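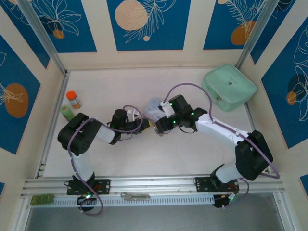

双臂采集工位。左右机械臂装在同一根铝导轨上,两个夹爪在台面中央接近,其间有一只半透明浅蓝色小袋。

示教数据采集(机器人学习)

示教数据采集,又称演示采集,是模仿学习流程中的一个环节,指由操作者控制机器人完成指定任务,同时按固定时序记录观测量与动作量,供后续训练控制策略使用。一次从初始状态到结束状态的完整记录称为一条“轨迹”或一个“回合”。本条目主要讨论桌面双臂操作任务的采集,移动底盘与足式平台的采集另见相关条目。

术语

“示教”一词在工业机器人领域原指逐点记录关节位置并按原样回放。学习系统语境下的示教含义不同:所记录的轨迹不用于直接回放,而是作为监督信号,使模型学会由当前观测推断下一段动作。因此单条轨迹的几何精度要求较低,对轨迹之间的覆盖范围要求较高。部分文献用“遥操作数据”指代同一对象,但遥操作只是取得示教数据的方式之一。

采集方式

常见方式有以下几种。

主从遥操作:操作者握持一对结构相近的主动臂,从动臂按关节角映射跟随。映射关系简单,延迟低,适合双手配合动作。缺点是主动臂与从动臂须分别标定零位,任何一侧的偏移都会进入数据。

手柄或虚拟现实控制器:记录控制器的空间位姿,经逆运动学求解后下发给机械臂。设备占地小,但在奇异位形附近容易出现关节速度突变,须在求解器中加以限制。

拖动示教:操作者直接推动机械臂本体。对带力矩感知的机械臂较为方便,对小型舵机臂则受减速比影响,阻力较大。操作者的手臂也可能进入相机视野,使训练观测与部署观测不一致。

脚本生成:由预先编写的程序产生动作,多用于补充简单的抓取与放置片段。动作分布较窄,一般不单独构成训练集。

工位构成

桌面双臂工位通常包括机械臂、安装基座、工作台面、围挡、相机与控制电子设备。机械臂多固定于刚性导轨或型材上,以保证两臂基座的相对位姿在整个采集周期内不变。题图所示工位中,两块黑色安装板固定在台面下缘的银色铝导轨上,臂体由白色连杆与黑色舵机外壳组成,紫色线缆沿臂身走线,导轨前侧另有一条白色开槽线槽。

线缆布置对数据质量有间接影响。线缆过紧会限制腕部转角,并在关节末端产生附加力矩;余量过大则可能进入工作区,遮挡物体或被夹爪钩住。通常的做法是在肩部和肘部各留一段弧形余量,在连杆中段固定,并在每批采集开始前让各关节走完全行程一次。

围挡的作用是限定背景。单色围挡便于分割物体,但模型可能把背景颜色作为定位线索,换到其他环境后性能下降。带图案的围挡可在一定程度上缓解这一问题,题图中的内壁即覆有印着白色线描叶片与橙褐色圆形的蓝色面板。采集周期较长时,可定期更换面板图案,并在元数据中登记面板编号。

相机一般分为固定视角与腕部视角两类。固定相机置于工作区上方或侧面,提供物体与双臂的整体关系;腕部相机随末端运动,提供接触前的近距离信息。两类图像须共用同一时钟源。若只能使用软件时间戳,应在录制前测定各路相机的固定延迟,并在对齐阶段扣除。

任务与物体

任务说明以一句祈使句写成,例如“双手打开袋口”或“把瓶子放进收纳包”。说明应规定起始条件与结束条件,不规定中间路径。若规定过细,操作者之间的差异会被人为消除,所得策略对扰动的恢复能力较差。

物体按力学性质分为刚体、铰接体与可变形体。瓶罐类刚体的状态可用位姿近似描述;袋、布、绳等可变形体没有简洁的状态表示,初始形状每次不同,所需轨迹数一般高于刚体任务。薄而透明的材料还会造成深度图缺失,此类任务多以彩色图像作为主要观测。

双臂任务又分为协同与分工两种。协同任务中两臂同时作用于一个物体,如拉开袋口、展平织物;分工任务中两臂处理不同物体,或由一臂固定、一臂操作。协同任务对两臂时间同步的要求较高,动作流之间一个控制周期的错位即可能表现为拉扯。

采集流程

一个典型批次包括下列步骤。

1. 机械臂回零,核对关节读数与标定文件。
2. 按布局表摆放物体。布局表由程序随机生成,给出每件物体的位置与朝向。
3. 操作者确认任务说明,开始录制。
4. 执行任务。若中途失手但可以恢复,继续执行并标记“含恢复”。
5. 达到结束条件后停止录制,登记成功或失败。
6. 双臂退回待机位,更换布局。

恢复片段不应剔除。仅由顺利轨迹训练的策略在偏离示教分布后误差逐步累积,恢复片段为其提供了返回正常状态的样本。完全失败的轨迹另行存放,可用于训练成功判别器。

操作者的熟练程度随批次变化。初期轨迹停顿多、耗时长,后期趋于稳定。停顿片段中动作量接近零,若比例过高,策略可能学到静止不动的行为,故训练前常按速度阈值裁去首尾静止段。中段停顿是否裁剪视任务而定。

记录内容

每条轨迹至少包含各关节的位置与指令值、夹爪开度、各路图像以及任务说明。指令值与实测值应分别保存,两者之差反映负载与跟随误差,接触阶段尤为明显。元数据包括操作者编号、布局编号、标定版本、照明设定和结果标签。操作者以编号登记,不记录姓名。

图像数据占存储量的绝大部分。常见做法是视频流压缩存储,低维信号以原始精度存储,两者通过帧索引关联。压缩参数在同一数据集内应保持一致。

实例

Zonivora 数据集由 Deltville 的一处双臂工位采集,任务为小袋与收纳包的双手操作,公开版本含333条轨迹,其中102条标记为“含恢复”。布局表按6种物体组合生成。录制与对齐使用 Tello 记录程序,该程序在每次停止录制后检查帧索引的连续性,发现缺帧时将该轨迹转入待审目录。质检后用于训练的轨迹为317条,其余因标定版本不符或图像缺帧而排除。

Uston 格式是同一项目使用的存储规范,以单个目录对应单条轨迹,目录内分置视频、关节信号与元数据。其六月修订版增加了指令值字段,早期轨迹无此字段,读取时以空值填充。

质量控制

质检分自动与人工两步。自动检查覆盖时间戳单调性、关节限位、缺帧与夹爪开度范围。人工检查以倍速回看为主,核对结果标签与任务说明是否相符。标签错误多见于结束条件含糊的任务,例如袋口“打开”的程度没有规定时,不同操作者的判定不一致。

标定漂移是另一类常见问题。舵机更换、安装螺钉松动或碰撞均可改变零位,仅从图像上不易察觉。可在每批首尾各录一段固定动作的参考轨迹,比较两段的末端图像位置,差值超过阈值时整批转入复核。

局限

示教数据受操作者、工位和物体集合的共同限制。单一工位采得的数据在相机位置改变后通常需要补采或微调。主从遥操作一般不向操作者反馈接触力,所得轨迹中的夹持力往往偏大,对软薄物体的操作影响较为显著。轨迹数量与策略性能之间不存在通用的换算关系,不同任务之间的条数不宜直接比较。

参见

模仿学习;遥操作;双臂协调控制;可变形物体操作;手眼标定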